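The Small Shops of Ulska

August 11, 2019

In Ulska the winter used to begin in the pantry. Families filled it before the road to Hunudholm closed, and whoever had sugar left in spring was a rich person.

The road stays open now, but the habit did not leave. At Mirani, the oldest of the 5 shops in town, customers still buy for a whole season and pay at the end of it.

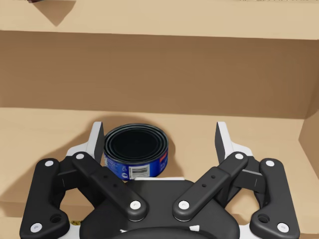 A short blue can with a barcode on its label.

Mirani keeps the accounts of 45 households in a paper book. The supermarket in Hunudholm is cheaper — everybody knows this — but it does not wait for your salary. The bread comes from Uvotier, on the other side of the bay, and it sells out before noon.

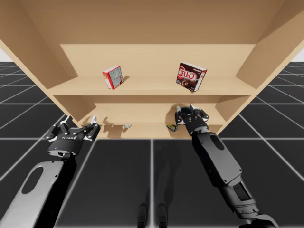
Can a visitor also buy on account?
Only people who live in Ulska can do it. Visitors pay in cash, and the nearest bank machine is in Hunudholm.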